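Rivuswood bench, May, after lunch

I sat down with the Ukitz quote again today, coffee in hand, meaning to give it ten minutes, and of course it ate the whole afternoon. They want 2,000 for a pair of replacement grippers with the fingers already fitted, and I keep going back and forth on whether we should get one pair or hold out for Hondau, who are slower to answer but have always been lovely to deal with. Spare fingers on their own are 200 a set, so I've put 3 sets on the list no matter what (we will use them, trust me!).

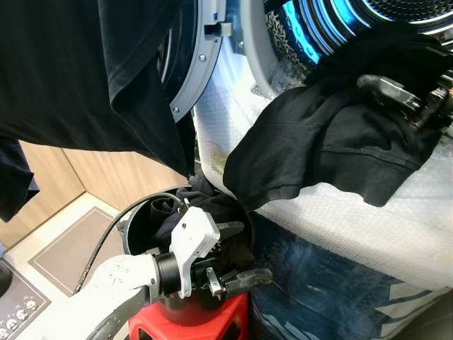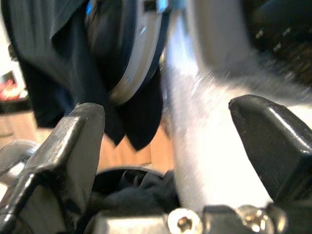
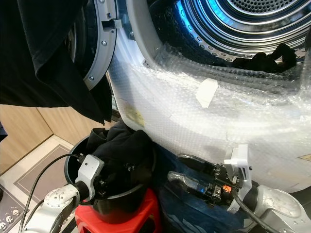 Laundry task, two arms, dark clothes.

Cables are the other line I'd like to fatten up. I've asked Van Wijk for 5 longer ones plus a bag of clips, so that we can route them closer along the arms, and I'd dearly love a proper stand for the bin, something with a bit of height adjustment, though I know that will be the first thing crossed out. More bubble wrap is cheap enough to come out of petty cash.

Still to sort out: does the Ukitz price include the wrist camera mounts? The quote reads both ways to me. I'll write to them in the morning, and if anyone has a wish of their own, please scribble it under this before the order goes in.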